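Strapping a Reused Carton for Return Shipment

This procedure covers closing and strapping a low, wide carton that has already been through the mail at least once. It applies to single-wall board with a gross weight of up to 8 kg. Heavier goods go in a new double-wall carton.

Materials

Clear packing tape
Plastic strapping with matching buckles, 2 lengths per carton
Tape measure, scissors, marker

Checking the carton

Press each corner with your thumb. Rounded corners and a creased lid are acceptable. Reject the carton if a corner gives way or a flap is torn along the fold. Cross out old barcodes and addresses, or cover them with plain paper.

Place the carton on a flat table with the long side facing you and clear space to the left and right. Fill the voids until the contents no longer shift when the carton is tilted, then close the flaps. The lid should lie flat without being pushed down. If it bulges, take out some fill.

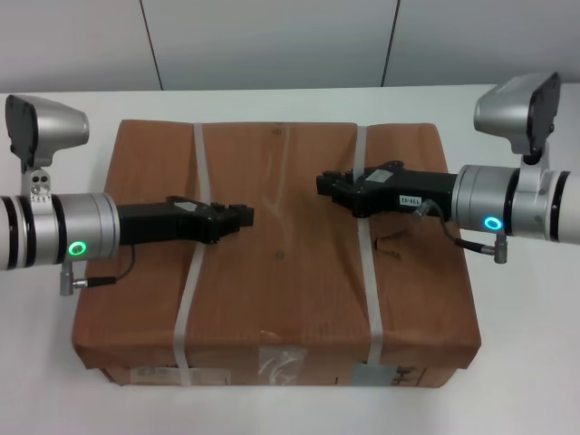 Straps run front to back, across the short dimension. Set the first at one third of the width and the second at two thirds, and keep them parallel. A strap closer to the end than this tends to work its way over the edge in handling.

Cutting and tensioning

1. Measure once around the carton at the strap position and add 250 mm for the buckle. On our standard return carton this gives 218 cm per strap.
2. Pass the strap under the carton and bring both ends up over the front edge.
3. Thread the buckle and place it on the lid, clear of the edges.
4. Pull until the strap lies flat and you can still slide one finger underneath. On worn board the edge crushes well before the strap reaches its limit.
5. Repeat for the second strap, then go back and check the first. It often loosens when the second is pulled.
6. Trim the tails to the length of a thumb.

Tape any open seam on the front face before strapping. Tape applied over a strap holds poorly and has to be cut away at unpacking.

Apply the new label to the lid, between the straps. Returns to the Warnby depot also need the order number in marker on one short side.

Revised 2022-02-18, Vignesh Reddy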